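Datudley Kitchen Counter Pieces: Frequently Asked Questions

These are the questions we get most often about bamboo boards, wooden boxes, counter storage and the dark metal rods we fit in small kitchens. Answers are kept up by Shiela Malabanan and Omprakash Upadhyay at the Semmont shop. If yours isn't covered, write to the shop and one of them will answer.
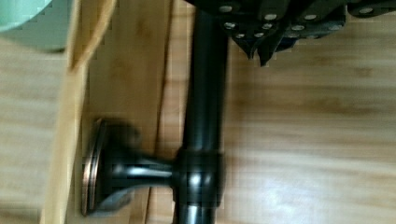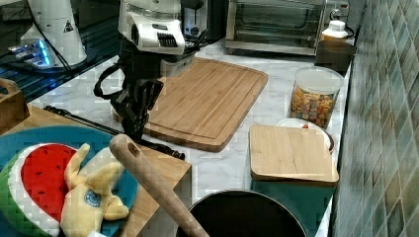
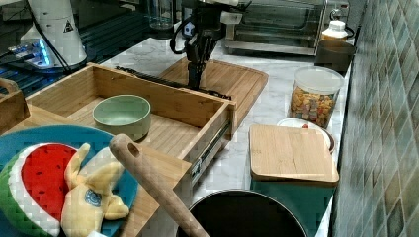

How do I clean a bamboo cutting board?

Wash it by hand with warm water and a little dish soap, rinse both sides, and stand it on edge to dry. Don't soak it and don't put it in the dishwasher. If you only wet one face, the board can cup.

How often does it need oil?

Once a month if you cook most days, less if you don't. Use food-grade mineral oil. Wipe it on along the grain, leave it overnight and wipe off what's left. Olive oil and other cooking oils go sticky and start to smell.

What is the groove around the edge for?

It catches juice from meat, tomatoes and melon. Run a damp cloth around it before you wash the rest of the board, and check the corners, where bits collect. A soft toothbrush works well there.

Can I set a hot pan on the board?

No. Use a trivet. Scorch marks on bamboo can be sanded out if they are shallow, but you will see a low spot afterward.

Is bamboo all right on a marble counter?

Yes. A board protects the stone from lemon juice and vinegar, both of which leave dull marks on marble. Put a thin damp towel under the board if it slides. Take the towel away when you finish – trapped moisture is bad for the board and can darken the stone.

How much room should I leave around a toaster oven?

Go by the manual for your model. As a general habit, keep plastic bottles, lidded jars and wooden boards away from the sides and top while it's on. Trinidad Dagdag in our repair room sees a lot of warped jar lids.

Can I keep cereal in a clear jar on the counter?

Yes, out of direct sun and with the lid closed. Colored cereal fades in a bright window but is still fine to eat. Wash and fully dry the jar before you refill it. Please don't pour new cereal on top of old.

My bamboo drawer box sticks. What should I do?

Pull it out as far as it will go and look along the metal slide for crumbs. Vacuum them out, then wipe the slide with a dry cloth. If it still sticks, put one drop of light machine oil on the slide and work it back and forth. Never use cooking spray. If the slide is bent we can replace it, but we need the box in the shop to do that.

Can I store ceramic bowls in the box?

Yes, as long as the drawer closes without touching the rims. Lay down a piece of felt or a folded dish towel first. Bowls that slide around will chip each other.

Which rod finish do you recommend for a kitchen?

Oil-rubbed bronze hides fingerprints better than chrome. The finish is dark with some copper showing at the edges, and it wears a little lighter where hands touch it. We consider that normal and don't replace rods for it.

What do I clean a dark rod with?

A damp cloth, then a dry one. No metal polish, no vinegar, no scrubbing pads. Polish will take the dark layer right off.

How far apart do the brackets go?

For a short rod, one at each end is enough. Once the rod is longer than 57 inches, add one in the middle. Screw into a stud where you can and use proper wall anchors where you can't. Lilibeth Barredo does our fittings and would like everyone to know that the small plastic plugs sold for picture hooks will not hold a wet bath towel.

Are soft toys safe to leave in the kitchen?

Plush food toys are fine on a plate or a board that isn't being used for cooking. Keep them off any board that has had raw meat on it, and well away from the toaster oven. Most can go in a cold wash inside a pillowcase. Check the tag.

Do wooden spoons get the same care as boards?

The same oil, less often. Hang them by the hole in the handle if there is one, so that they dry evenly.

Do you ship?

We ship boards, boxes and rods from the Zollport warehouse. Orders for Cabanatuan go out twice a month and take around 4 weeks. Rods over 57 inches are pickup only.

Who handles returns?

Oi-ling Tsao. Include your order number and a short note about the problem. Oiled boards can't be returned unless they have split.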